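In Praise of the Slow Library Book

I returned a book last week that was last checked out 67 months before I got to it. I know because our branch still glues a paper slip inside the back cover and stamps it, even though the computer does the real work now. The slip had four stamps on it. Mine made the last one look fresh and purple and a little too proud of itself.

I want to make a case for that book, and for all the books like it, at a time when libraries everywhere are being pushed to get rid of them. The polite word is weeding. A title sits for two years without going out, a report flags it, and somebody with a cart pulls it off the shelf. Some go to a sale. A lot go to recycling. I understand why it happens! Shelves fill up, new books keep coming, and no building stretches. I have stood in enough cramped basements full of moldy encyclopedias to know that keeping everything is its own kind of neglect.

But I think we have let the two-year report become the whole argument, and I think it's a bad argument.

The book I took home was a history of salt roads. I wasn't looking for it. I had gone in for a repair manual for my old Flalix sewing machine, which of course the library didn't have, and on my way out I drifted down the wrong aisle and there it was, fat and brown, with a fold-out map in the back that somebody had mended with cloth tape. I read it over nine evenings. I learned how towns get placed a day's walk apart, and why some of them shrivel when the mules stop coming. I read parts of it out loud to people who had not asked me to. It was the best book I've read this year, and by the numbers it was dead weight.

What the numbers measure is how often a book leaves the building, and that is worth knowing. It tells you how many copies of the big fall thriller to buy. It tells you the picture books about trucks need replacing every spring, since they come back with the pages chewed. For books that many people want at once, checkouts are a fine guide. For books that one person wants very much, once in a long while, they tell you almost nothing.

And those are exactly the books I need a library for. The thriller I can find at the grocery store, or in a free box at the end of somebody's driveway. The salt roads I could not have found anywhere, for the plain reason that I didn't know to look. You can't search for a thing you've never heard of. You have to bump into it.

I grew up in Gilolell, where the library was one long room over the hardware store. It smelled of heating oil and floor wax, and you went up an outside staircase that iced over every winter. The collection was odd. Somebody, decades before I was born, had been mad for beekeeping, so we had more on bees than a town that size could ever use. There was a whole shelf on the building of stone walls. There was opera, a lot of opera, in a town with no theater. By the time I was twelve I could tell you the plots of operas I wouldn't hear a note of until I was thirty, and I still think of them as stories first, with the music laid on later.

None of that would survive a report today. I'm sure the bees hadn't gone out in years when I got to them. But that room had a flavor, and you could taste the people who had come before you, what they cared about and argued over and wrote off for through the mail. When I visit a library where everything on the shelf is from the past five or six years, clean and bright in its plastic jacket, I enjoy it, I really do, and I usually find something good. I just can't tell what town I'm in.
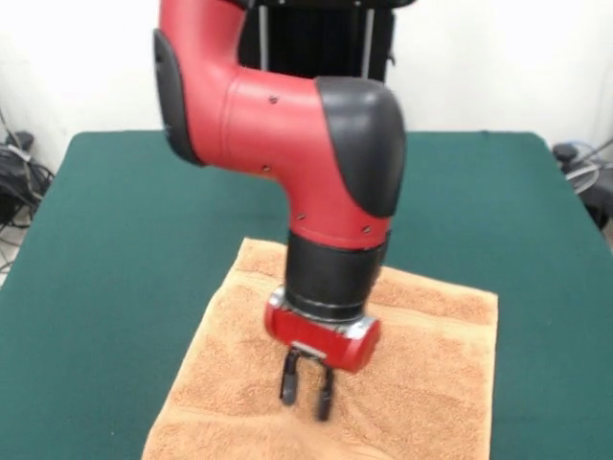

Space is the first thing people bring up, and it's a fair point. Our branch on Salinas Street is small. The teen section is wedged between the restrooms and the copier, and the large-print readers have to share their only decent chair with the newspaper crowd. If you told me that keeping the salt roads meant a kid had nowhere to sit and do homework, I'd have to think hard about it. Libraries are for people before they're for paper.

Still, I don't think that's the trade we're usually being offered. Most of the weeding I've watched has left behind shelves with a single book turned face out, like shoes in a nice store. It looks lovely, and I've seen studies waved around about how face-out books move faster, and fine, let them move. You could do that on the ends of the rows and leave the middles packed. A packed shelf is a wonderful thing. You run your finger along it and your finger stops.

The second thing people bring up is that it's all online now. Some of it is, and I'm thrilled about that. I've read old seed catalogs on my phone in the dentist's waiting room and felt like I was living in the future. But a great many books from the middle of the last century are in a sort of fog, too old to be sold and too new to be free. The salt book is one of them. I looked. If the copy I borrowed goes in the bin, I would have to hope that some other library far away hadn't run the same report and reached the same answer. That's the part that worries me most. Every branch weeding by the same rule will throw out the same books, and each one will assume that somebody else kept theirs.

Over in Devent they've tried something I love. Before a book gets pulled, it goes on a low shelf by the front door for the whole month of October, under a hand-lettered card that says LAST CALL. Check it out and it's safe until the following year. Nothing fancier than that. I drove over last fall to see it and found a line of people at the shelf, really a line, passing books back and forth and reading bits to each other. I left with an account of a lighthouse family and a guide to regional pickles. I have made two of the pickles. The one with green tomatoes is worth the trip all by itself.

I like this scheme because it admits that a person has to be part of the decision. It also lets the books be seen! A good half of them, I'd bet, had gone unread only because they lived on the bottom shelf in the back, under the light that flickers. Put a book where a hand can reach it and see what happens before you call it unwanted.

I like it too for being a bit unfair. The books with handsome spines get rescued and some worthy plain ones don't. A few people save the same favorites year after year, just to keep them in the building, and I suppose a strict person would call that cheating. I call it exactly what a library card is for. If you love a book enough to carry it home every October and carry it back again, then it's circulating, and in the most honorable way I can think of.

So my request is small. The next time you're in your branch, after you've picked up your holds and whatever you came for, go stand in a part of the building you never use. Pick a number you don't know the subject of. The 620s, the 390s, anything. Take the book that looks as though it's been waiting longest, and check it out properly, at the desk or the machine, so that it counts. Read ten pages. You may hate it, and then you can bring it back the next day with a clear conscience and it will still have bought itself another two years.

And if your library still uses the paper slips, look at the dates. I've been doing this all summer and I can't stop. There's a book on knots in our branch that went out every June for years, then quit, then started up again in what I like to think is a new pair of hands. I've got it on my kitchen table right now, next to a length of clothesline, and I'm stuck on the bowline.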